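November 4, 2025

What a day! I went up to Ramside on the early bus with my notebook, two pens and a cheese roll, and came home with eleven pages of notes on the old Prutport ferry. I have been putting this off since summer and I can't think why.

The archive room is on the top floor of the library, up a very steep stair, and Sawsan Sleiman had already pulled out the boxes for me. The timetables are wonderful. The last one is from 1983, printed on pale yellow card, with the Sunday sailings crossed through in blue biro and somebody's sums down the margin. 273 passengers on one bank holiday - on that little boat! I read it out loud and got a look from the man at the microfilm reader.

Then the log books. The handwriting changes halfway through the second one and gets much easier, thank goodness. Fog, fog, late tide, a goat carried free of charge, fog again. I copied out the whole goat page, word for word. I still don't know who owned the Zaidi landing stage, which turns up on the map and then vanishes from the next one, but Sawsan thinks the rate books might have it (box 903, must ask for it next time).

Supper was beans on toast, eaten standing up, as I wanted to get the notes typed while I could still read them.
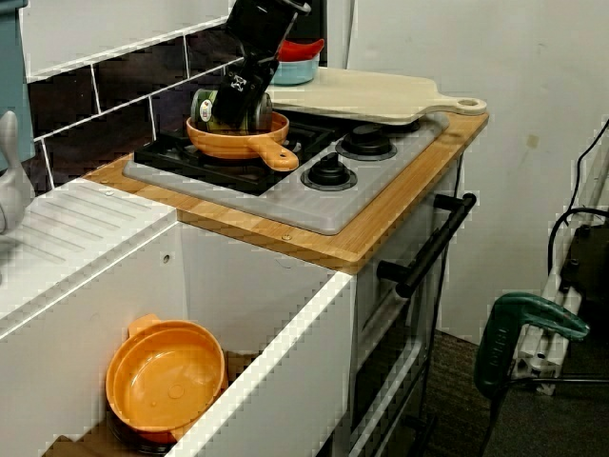
Later

Typed until ten. I've got the crossing times in order now, and they make a lovely pattern once you set them beside the tides. I want to draw it all out on one long sheet, lining paper probably, and pin it along the hall.

Wrote to the Citdale local history group too, asking if anyone's parents took the boat to work. If even one person answers I shall be thrilled.

Next trip in December, before the library shuts for Christmas. Take a pencil - pens aren't allowed with the maps. And a jumper, that room is freezing.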